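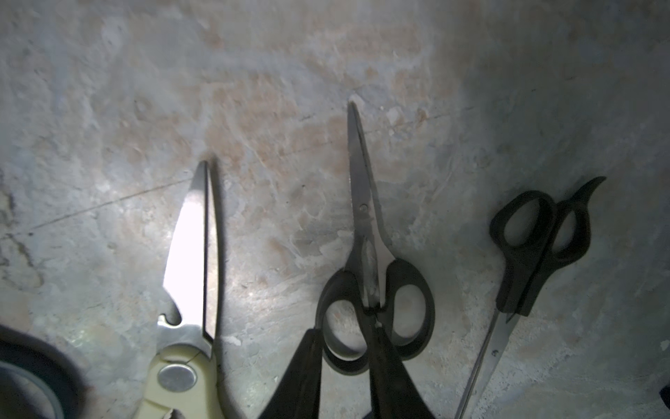 Studio > Techniques > Paper Clay > Making a Slab Vessel

Paper clay is ordinary clay mixed with cellulose fiber, and with it you can build thin walls that would crack in a normal body. I use it for tall vessels with torn edges, and in this page I explain how I make one, from the slab to the first firing. My hand tools are few. For the templates, any scissors that cut thick card are good, also heavy kitchen shears with wide steel blades and a cream plastic handle. Besides these I use a rolling pin, a sponge, a needle tool and one soft brush.

Preparing the clay

Tear toilet paper into a bucket of hot water and mix it with a drill mixer until you see no pieces. Drain it in a sieve, but do not squeeze it fully dry. Add the pulp to thick slip, one part of pulp to three parts of slip by volume, and mix again. Pour the mixture on a plaster slab and leave it until it comes off by itself at the corners. Do not keep wet paper clay for many weeks. The paper begins to rot and the smell is strong. If you must keep it, dry it in thin sheets and soak them again later.

Making the slab

Roll the clay on canvas between two wooden strips of 4 mm. Turn the slab over after every few passes, otherwise it remembers one direction and will bend to that side in drying. Compress both faces with a rib. My teacher, Pilar Medina, always let the slab rest for an hour under plastic before she touched it with a knife, and I do the same.

The template

Draw the wall of the vessel on card. For a straight cylinder this is only a rectangle. For a cone shape you need a part of a ring, and it is better to make first a small model from paper and correct it there. Cut the card and lay it on the slab. Cut the two side edges and the bottom with the needle tool held at 45 degrees. The top edge I do not cut. I tear it slowly between my fingers, and the fibers make a soft line that I could not draw on purpose.

Joining

1. Score both side edges and brush them with paper slip.
2. Stand the wall around a cardboard tube wrapped in newspaper.
3. Press the seam from the middle to the ends, then paddle it lightly.
4. Take out the tube when the wall can hold itself. If you wait too long the clay shrinks on it and splits.
5. Attach the base, and put a thin coil inside the corner.

It is possible to add wet clay to a part which is already dry. Moisten the dry place, brush slip on it, and press. I made many of my handles in this way, sometimes a week after the body.

Drying and firing

Dry the piece open on a wire rack. Fire slowly at the start, because the paper burns out and gives smoke. I go up 99 degrees Celsius each hour until 492, with the kiln vent open and the window also. After this the normal bisque program is fine. The fired wall is light and quite porous, so handle it with two hands and do not hold it by the torn edge. For glaze, one thin coat with the brush is enough. The second coat usually fills the texture of the rim, and then it looks like any other rim.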